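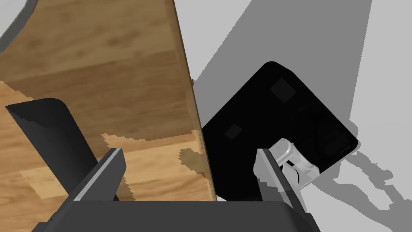

Numstead wrote back to say the second batch of glue had gone stringy in the pot as well, and could we please stop blaming their water.

02/02/2020. Fair enough. Made up 300 g of the Thiele hide glue with our own tap water, soaked overnight, warmed slowly. Same strings after an hour — worse near the rim.

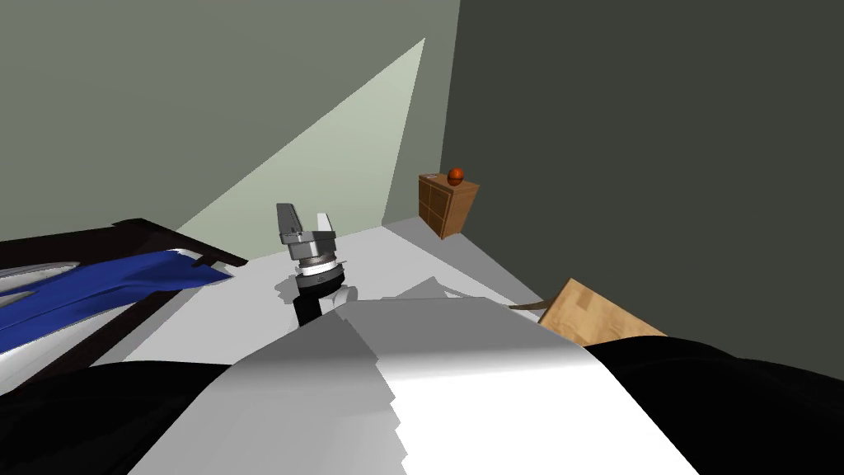

Tried the old Jultari pearls next, 100 g, same pot, same soak. Ran clean off the brush. Lot 1363 goes back to the supplier. Keep one jar for the June clamp tests.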